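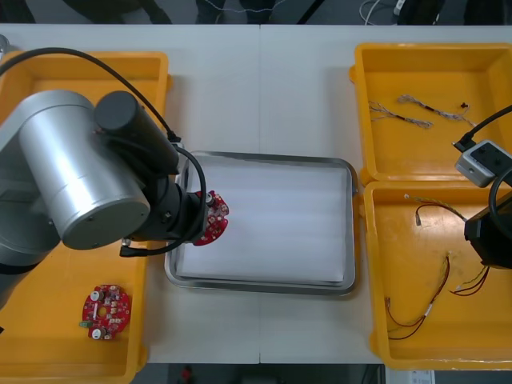

Round red boards, yellow trays, steel tray with the white padding. 6/11/23

So this is the sorting bench everyone at Sorkeron keeps telling me will change how we handle boards. I have questions.

First, the padding. White foam or padding with faint ridges in it, and I'm told it's "protective". Against what? Vedance sell it to us by the sheet and have yet to send over a test result. I asked in April.

Yellow trays, fine. Easy to spot, easy to wipe. But a flat plastic floor and a board with parts sticking up off its face? Put it down the wrong way up and you've got a repair job.

I do like the round boards with the hole in the middle. Try stacking them tidily, though. Square ones behave. Round ones wander.

The claim is 1,700 boards a month through one bench. We were doing 450 on the old one and people still found scratches.

Also not sold on a table made of two sections. Every seam I've ever worked over has collected grit and lost screws.

Seidel's lot swear by the steel trays. They would, they bought a pallet of them.

Ask me again in two months.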